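Imprest system

The imprest system is a method of controlling small cash payments in which a fixed sum, known as the float or imprest, is given to a named holder and restored to its original level at set intervals. The amount paid in at each top-up equals the amount spent since the last one, as shown by the vouchers. At any moment the cash in hand plus the total of unreimbursed vouchers should equal the float. The method is used mainly for petty cash, but the same arrangement is applied to branch bank accounts, travel advances and departmental stores.

Name and origin

The word "imprest" comes from an older term for money advanced or lent, and was used of sums issued to officers who had to make payments on behalf of the Crown. Such officers were said to hold money "on imprest" until they had accounted for it. The commercial use of the term is later and narrower. In present-day bookkeeping it refers to the fixed balance, and an advance that is not restored to a fixed level is usually called a fluctuating or open float.

Operation

A float is set up by drawing a cheque or making a transfer from the main bank account. The entry is a debit to petty cash and a credit to bank. After that, the petty cash account in the general ledger does not change unless the size of the float is altered or the float is closed.

Each payment is supported by a voucher showing the payee, the purpose, the amount, any VAT and the signature of the person who approved it. Receipts are attached where they exist. Vouchers are numbered in order and entered in the petty cash book, which normally has analysis columns for the main types of expense, such as postage, travel, cleaning and sundries.

At the end of the period the columns are totalled and the holder asks for a cheque equal to total spending. The expense accounts are debited and bank is credited. If a float of £372 has vouchers of £216 against it, the cash in hand should be £156 and the reimbursement will be £216.

Setting the float

The float is normally set to cover expected payments for one period with a margin for late reimbursement. A float that is too small leads to frequent top-ups and to staff paying from their own pockets. One that is too large ties up money and increases the loss if the cash is stolen. Many organisations also place an upper limit on any single payment, above which the purchase must go through the purchase ledger.

Menaka Pathirana's handbook for small offices, Cash in Hand, advises reviewing the float every July against the previous twelve months of reimbursements. Seasonal businesses may use two levels, with a formal entry made each time the level changes.

Differences

Small differences between the expected and counted cash are posted to a cash over and short account at the time of reimbursement. A shortage is debited to this account and an overage is credited. The cheque is then drawn for the sum needed to bring the cash back to the float, which may differ slightly from the voucher total. Repeated differences in the same direction are treated as a sign of error in giving change, missing vouchers or misuse.
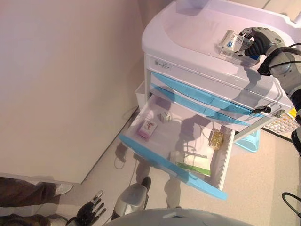

Controls depend on the separation of duties. The holder should not approve vouchers, and the person who signs the reimbursement cheque should see the vouchers and cancel them so that they cannot be presented again. Surprise counts are made by someone outside the department, in the presence of the holder, who signs the count sheet. Where there is more than one float on the same site, all are counted at the same time to prevent cash being moved between them. Borrowing from the float, including the cashing of personal cheques, is generally forbidden.

Handover

When the holder changes, the cash is counted by both parties, the vouchers are listed and a handover certificate is signed. Some organisations close the float and issue a new one to the incoming holder, which leaves a clearer record in the ledger.

Multi-branch use

Larger organisations may run an imprest bank account for each branch. Head office restores the balance from the main account when the branch submits its return, and branch receipts are paid into a separate account. The stationery wholesaler Gunawardena ran its depots this way, with a float of £1,625 at the Talisness depot and a smaller one at Rullov. Its chief accountant, Irja Aaltonen, later replaced the Rullov float with purchasing cards after the number of monthly vouchers fell.

Limitations

The system records an expense when the float is reimbursed, and payments made near the end of a financial year may fall into the wrong period. Floats are therefore topped up on the last working day of the year, or an accrual is made for outstanding vouchers. The cost of handling vouchers can also be high in relation to the sums involved.

Purchasing cards and expense software have reduced the use of cash floats. Card schemes with a fixed monthly limit resemble an imprest, but the unused balance is not held as cash and the reconciliation is made to a statement.

See also

Bank reconciliation
Cash book
Cash over and short
Expense claim
Purchasing card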